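7. Vegetable picking with basket

Before you start, set the grip force to 15 for leaf vegetables.

1. Give the basket to the Ludow unit.
2. Send it to the produce stand.
3. Start program 715 and stay near the stop button.

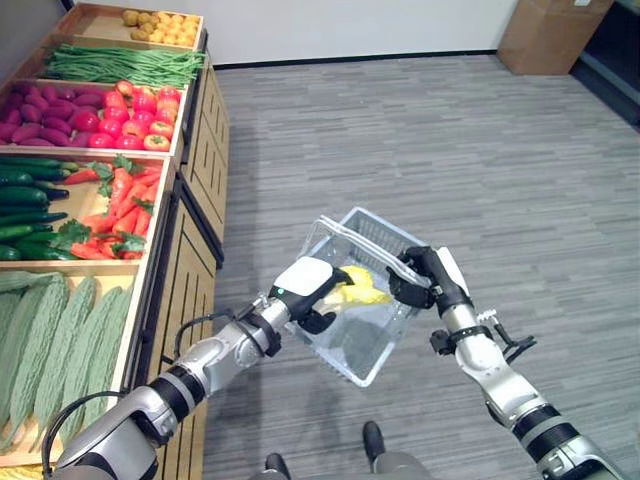
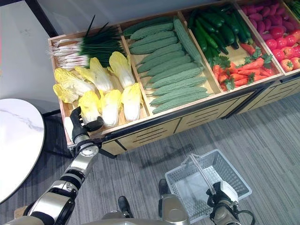
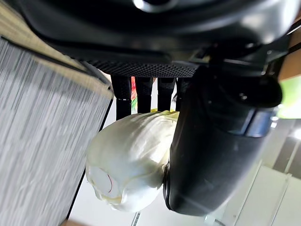
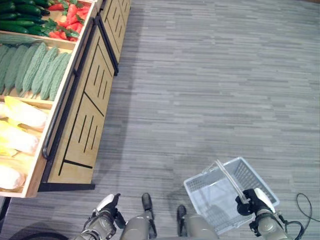

Phúc Phí objects that a machine which must be watched at every cabbage does not do the shopping yet, it only helps with it.

Note: We agree for now. Plan one person for each unit.

Caution: Do not put a hand in the bins during program 715.

4. After 200 picks, clean the fingers with a dry cloth.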